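Back from the open day at Wikon and my feet are killing me, but I promised a few of you a proper write-up, so make a cup of tea and bear with me (you know I can't do short).

First, the building. It's one big hall with a mezzanine and stairs, desks everywhere, and people just getting on with their work while visitors wander past. I liked that very much. No ropes, no music, no smoke machine!

The bit I'd come for was the locker work, and I must have stood there far longer than was polite. 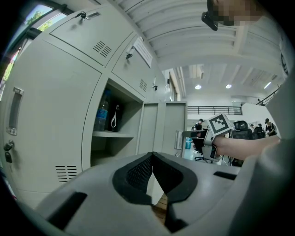
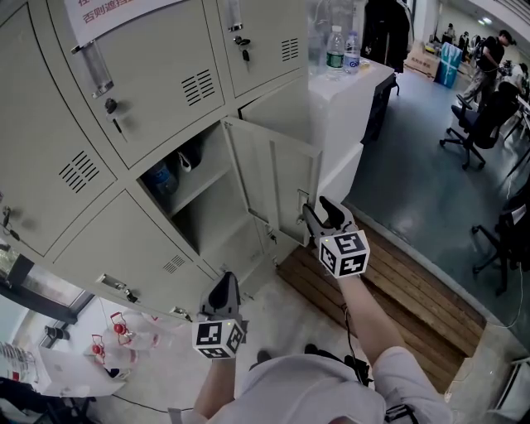 Locker work at Wikon, with the hand-held grippers. Water bottle and bag on the shelf both times.

So the idea, as Elibariki Mrema explained it to me very patiently, is that a person does the job with the grippers first, again and again, and the robot learns from the recordings. They want 100 good goes at each task before they train anything on it. Lockers alone are up to 389 so far, counting every variation.

I asked him what the hardest part was, expecting him to say the keys, and he said doors. A door swings, you see, so you have to follow it round in a curve, and if you pull straight the grip slips off. I've been opening cupboards differently ever since I got home.

There were 4 stations altogether and I only managed two, the other one being Quansah, which folds tea towels slowly and rather beautifully. Friends who went to Drirnalen in May said theirs was faster but you were kept well back from it.

Over 710 people had signed up, according to the lady on the desk, and it never felt crowded. The Hotodex talk was full by the time I got upstairs, so if anybody here got in, please tell me what I missed!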